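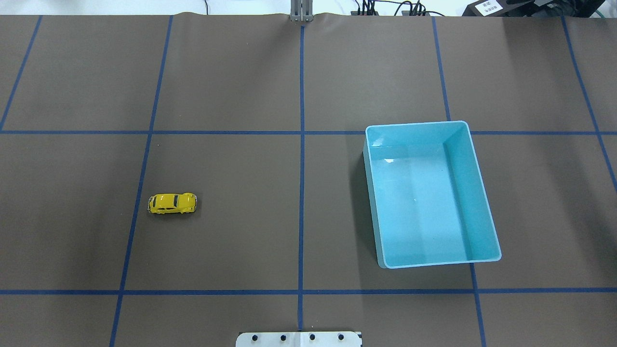
The Night Bus to Stollthorpe

I had eleven dollars, a dead phone and a cake on my lap. That's how I ended up telling my whole life story to a bus driver on the last night of the year.

The cake was for my sister. She'd moved to Stollthorpe in August with her new job and her old dog, and she'd made me promise I'd come up for New Year's, and I'd said yes the way you say yes to things that are four months off. Then it was the 31st and snowing sideways and I was standing in the Kardale depot with a lemon cake in a hatbox. (I didn't own a cake box. I did own a hatbox. Don't ask me about the hat.)

The ticket machine printed Saturday, December 31, 2022 across the top and then, underneath, SEAT: ANY. I liked that. It sounded like an invitation! I picked the front one on the right, where you can see the road, and waited for everybody else to get on.

Everybody else did not get on. The driver climbed up, stamped her boots, looked down the length of the bus and then at me.

"Just you and the hat," she said.

"It's a cake."

"Even better."

She had a thermos the size of a fire extinguisher and a number pinned to her jacket, 708. I asked if that was the bus and she said no, the bus was 756, she was 708, and the bus had seniority. Then she shut the doors and we pulled out past the Stundovex warehouse with all its lights on, and past the car wash, and then there weren't any more buildings for a long while.

I should explain that I'm not a talker on buses. I'm a window person. I like to put my forehead on the cold glass and pretend I'm in a sad movie. But it's different when there are only two of you. If you don't talk it starts to feel like a decision, and she kept looking up at me in that big mirror, so when we passed the sign for the reservoir I said, "I learned to skate there," and that was it, I was off.

I told her about the skating and the tooth I lost doing it. I told her about my mother's piano, which we sold, and the square of clean carpet it left behind, and how my sister and I used to sit in that square as if it were a raft. I told her about the job I'd quit in the fall, and how I'd told everyone I quit because of the commute. The commute was fine. The commute was eight minutes!

"So why'd you quit?" she said.

The wipers went back and forth. I looked at the hatbox.

"I got good at it," I said. "I got really good at it and I could see the whole rest of the thing, all the way down. Like this road in the daytime."

She thought about that. She drove with both hands, very upright, like somebody playing the organ.

"I've done this road for a long time," she said. "I've never seen it the same twice. One time there was a piano on it."

"There was not."

"Upright. Middle of the lane, just past the Oshima turnoff. Must have come off a truck. I had to get out and roll it onto the shoulder. A fellow from the back seat played 'Happy Birthday' on it in his mittens. Wasn't anybody's birthday."

I wanted to ask what color it was. Ours had been a reddish brown, with a burn on the lid where my aunt once set down a curling iron. I had the question all the way up in my mouth. But there must be a hundred pianos in this county, and plenty of trucks, and I found I'd sooner have it be ours and not know. So I asked her if it was in tune.

"Not even a little," she said.

"No," I said. "It wouldn't be."

We stopped at Oshima because the timetable said to stop at Oshima. It's a shelter and a lamp. She opened the doors and we both looked out at the snow coming down through the light, and she poured some coffee into the thermos lid and passed it back to me. I took the top off the hatbox. Neither of us had a knife, so she used the edge of her ice scraper (a new one, she said, still had the sticker on, and I decided to believe her).

It was a pretty good cake. A bit heavy on the lemon.

At midnight the dashboard clock went to 12:00 and stayed there, blinking, and she hit it with the side of her fist and it went to 12:01.

"Happy New Year," she said, and put us in gear.

My sister was at the Stollthorpe stop in pajamas and a parka with the dog under one arm. She'd been there since eleven thirty. She hugged me, and then she lifted the lid off the hatbox and saw the big crooked bite out of the side.

"What happened to it?"

I turned around to point, but the bus was already swinging wide through the empty lot, all its inside lights on, seats and seats and seats. I waved anyway. The horn went twice.

"Do you remember," I said, "what song you used to play on the piano? When you were little?"

"I only knew the one," she said. "Come on, my feet are freezing."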